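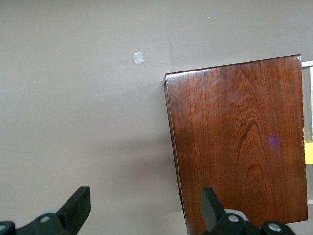
Home Explore Make Stories Grown-ups Search

The Secret Lines in Wood

Go and find something made of wood. A table, a door, a drawer, a ruler, the leg of a chair, anything! Put your nose close to it and look at the lines. Some run straight, like rain down a window. Some wobble. And if you're lucky, you'll find some that loop over in a big pointy arch, with wavy rings tucked underneath.

Those lines are called the grain, and they are a kind of diary. A tree wrote them, very slowly, while it was growing.

How does a tree write?

A tree gets taller, but it gets fatter too. Just under the bark is a thin living layer that makes new wood, and in places with warm and cold seasons it works on a timetable. In spring there is usually plenty of water, so the tree grows quickly and makes pale, airy wood. Later in the summer it slows down, and the wood it makes is darker and packed tighter. Then winter comes and the tree rests.

One pale band plus one dark band makes one year. If you look at the top of a stump you can see the bands as rings, one inside the other, and you can count them. The stump outside the Harnell library has 49 rings, so that tree was 49 years old when it was cut down. That's probably older than your teacher! (Ask politely.)

A wide ring often means a good year, with lots of rain and sunshine. A skinny ring can mean a dry year, or a year when bigger trees were hogging the light.

So where do the arches come from?

This is my favorite part. Rings are round, so why doesn't your drawer have circles all over it?

It depends on which way the saw goes. Imagine a tree trunk is a stack of paper cups, each one pushed inside the next and all of them upside down, so the narrow ends point up. Every cup is one year of growth. Slice straight across the stack and you get circles. Now slice down through the side of it, from top to bottom. The saw cuts through each cup at a slant, and each cup leaves a tall curved shape on the slice, one under another.

Woodworkers call this cathedral grain, after the tall pointed windows in some cathedrals. You'll spot it on cupboard doors, tabletops and the fronts of drawers. If a board is cut a different way, aimed at the middle of the trunk, the lines come out nice and straight.

Knots are different again. A knot is the place where a branch used to join the trunk, and the grain has to swerve around it like water going around a rock.

Why is some wood red?

Different trees make different colors. Maple is creamy. Walnut is chocolate brown. Cherry starts out pinkish and gets deeper and redder as light shines on it, year after year. Mahogany is famous for its reddish brown. People can also add color with a stain, which soaks into the wood a bit like juice soaks into a paper towel, so you can't always tell the tree from the color alone.

What makes it shiny?

Freshly sawn wood is dull and a little fuzzy. To make it glossy, somebody sands it smooth and brushes on varnish, a clear liquid that dries hard. Varnish helps keep spills out, and it makes the grain stand out more, the way a pebble looks brighter when you dip it in a stream. Look at a varnished edge near a lamp and you'll often see a thin bright line running along it. That's light bouncing off the curve!

Randa Nassar fixes old furniture at a workshop in Prunden, and she let us watch her work on a chest of drawers one morning in March. She puts on three thin coats and lets each one dry before starting the next. "Thick varnish drips, and then I get grumpy," she told us. She always runs her hand along the wood first, in the same direction as the lines. Going with the grain feels smooth, and going across it can feel bumpy.

Try it: make a grain rubbing

You need plain paper, a crayon with the wrapper peeled off, and a piece of rough, unpainted wood. An old board or a fence works well, but watch out for splinters. Shiny furniture is too smooth for this, so leave the good table alone!

Hold the paper flat against the wood and ask a friend to help keep it still. Lay the crayon on its side and rub gently. Keep going, and the lines will start to pop up on your paper. Try another spot with a knot in it, then use a new color and see how the two rubbings compare.

Raghda Chamoun's class in Grindow made rubbings from a garden gate and turned the wiggly bits into rivers, hair and one very long dragon. What can you find in yours?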